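3.2 Collecting the demonstrations

All examples for the mallet task were recorded on the Hallen bench by two operators, Brayan Cáceres and Jucélia Bittencourt. Each operator guided the arm by hand control while the joint positions, the gripper opening and the camera streams were logged together. We collected 300 demonstrations in all, over four sessions in September. The operators swapped places after each block so that neither style of movement would dominate the set.
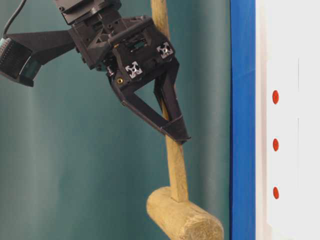

An episode starts when the operator closes a foot switch and ends when the switch is released. Episodes with a dropped mallet were kept and given a separate label. Episodes in which a camera stream stalled were removed before training. The logs were checked with the Clanik viewer, which plays the streams side by side and lets the operator correct the start and end marks.

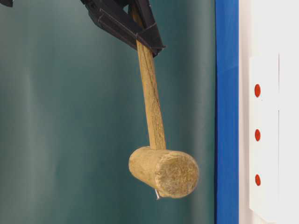 Figure 4. The mallet held by the handle, seen from the fixed camera.

Grasp position was left to the operators. Early trials with a prescribed grasp point gave very similar paths, and the policy trained on them did poorly when the mallet was put down at a new angle. A free choice means that the head can hang well below the fingers, as in Figure 4, where the jaw closes near the upper end of the handle. We therefore store the grasp point with each episode and pass it to the Prado encoder as an extra input.

Start positions were drawn from a list made before each session. The mallet was laid on the cloth by a second person, who read the next entry aloud and did not touch the controls. 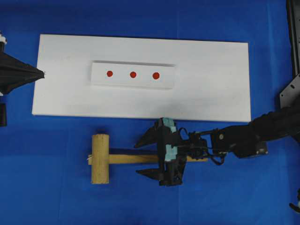 The views were cropped to the same size and stored at the rate of the slowest stream. We did not smooth the operators' movements. Pauses longer than two seconds were shortened in the Clerkau set but left in place in the raw logs, and both versions are used in the comparison in Section 4.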